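Herrera-Textil: Demonstrationsdaten für zweiarmige Manipulation weicher Objekte

Stand: 2019-10-22
Version: 0.4
Pflege: Arbeitsgruppe Skorstead

Gegenstand

Der Datensatz enthält Aufzeichnungen ferngesteuerter Demonstrationen an einer Tischzelle mit zwei Roboterarmen. Bearbeitet werden verformbare Objekte, überwiegend Textilien mit Flor, teils mit Futter oder Füllung. Er ist für das Imitationslernen vorgesehen, also für Verfahren, die aus Kamerabildern und Gelenkstellungen direkt Sollwerte ableiten.

Umfang

Episoden gesamt: 400
davon Training: 360
davon Validierung: 40
Bedienpersonen: 16
Verworfene Episoden (nicht enthalten): 173

Verworfen wurde bei Aussetzern im Steuerkanal, bei fehlenden Kamerabildern und bei Abbruch durch die Bedienperson. Misslungene Griffe allein sind kein Ausschlussgrund. Solche Episoden tragen im Feld "ergebnis" den Wert 0 und bleiben im Trainingsteil.

Aufzeichnung

Die Bedienperson führt zwei Leitarme von Hand, die Folgearme in der Zelle übernehmen die Gelenkwinkel. Eine Kraftrückmeldung gibt es nicht. Die Greiferöffnung wird über einen Hebel am Leitarm vorgegeben und als normierter Wert zwischen 0 (geschlossen) und 1 (offen) gespeichert. Vor jeder Sitzung werden die Nullstellungen beider Armpaare abgeglichen; das Protokoll liegt der Sitzung als Textdatei bei.

Es gibt feste Kameras an der Zelle und je eine Kamera am Handgelenk der Folgearme. Alle Bildströme laufen auf eine gemeinsame Zeitbasis. Bei Versatz gilt der Zeitstempel der Gelenkdaten.

Verzeichnisstruktur

episoden/ enthält einen Unterordner je Episode
episoden/NNN/gelenke.csv: Ist- und Sollwerte beider Arme
episoden/NNN/greifer.csv: Öffnung links und rechts
episoden/NNN/bilder/: Einzelbilder, ein Ordner je Kamera
episoden/NNN/meta.json: Aufgabe, Ergebnis, Kennziffer der Bedienperson
aufteilung.txt: Zuordnung zu Training und Validierung

Bildbeispiele, Aufgabengruppe Textil:

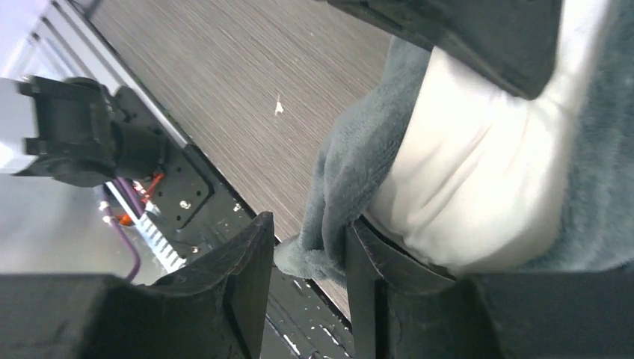
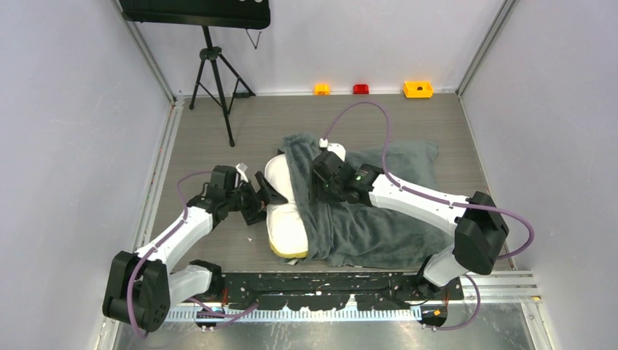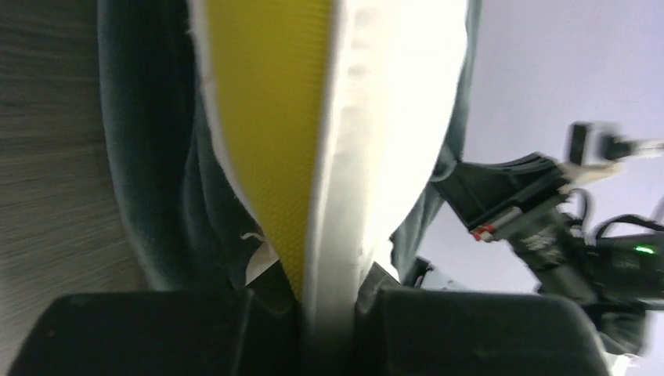
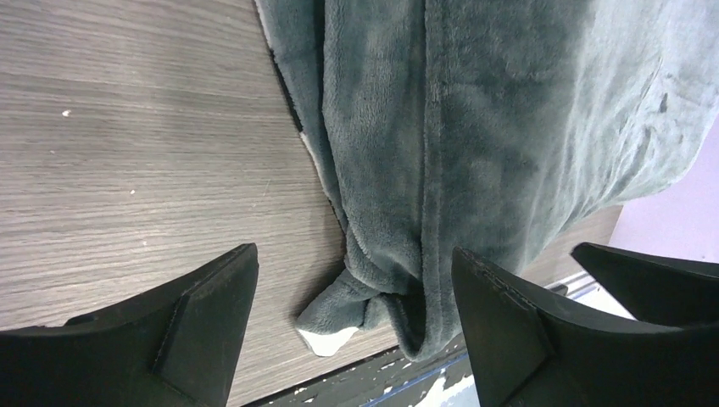

Bekannte Einschränkungen

Die Handgelenkkameras sind mit fester Belichtung betrieben. Helle Stoffflächen können überstrahlen, schnelle Armbewegungen verwischen. Eine nachträgliche Korrektur wurde nicht vorgenommen. Wer Farbmerkmale verwendet, sollte die Werte je Kamera normieren, da der Weißabgleich zwischen festen und mitgeführten Kameras nicht abgestimmt ist.

Die Verdeckung durch das Greifgut ist hoch. Für die Schätzung des Stoffzustands reicht eine Ansicht in vielen Abschnitten nicht aus. Das Referenzmodell Brurnow erhält deshalb stets alle Bildströme desselben Zeitschritts.

Die Stile der Bedienpersonen unterscheiden sich deutlich, vor allem beim Nachgreifen. Die Aufteilung in Training und Validierung erfolgte nach Episoden. Aussagen über unbekannte Bedienpersonen lassen sich daraus nicht ableiten. Eine Aufteilung nach Kennziffer ist mit den Angaben in meta.json möglich.

In den Sitzungen vom Februar fehlt der Sollwert des linken Greifers. Das Feld ist dort mit dem Istwert gefüllt und in meta.json durch "soll_ersetzt": true gekennzeichnet.

Nutzung

Der Datensatz ist für Forschung und Lehre freigegeben. Weitergabe nur vollständig und mit dieser Datei. Zum Einlesen dient das Skript lade_episode.py aus dem Paket Gallstead; ältere Fassungen des Pakets kennen das Feld "soll_ersetzt" nicht und überspringen es ohne Warnung.

Fehler in einzelnen Episoden bitte mit Episodennummer und Zeitstempel melden. Korrigierte Episoden behalten ihre Nummer, die Änderung wird in aenderungen.txt vermerkt.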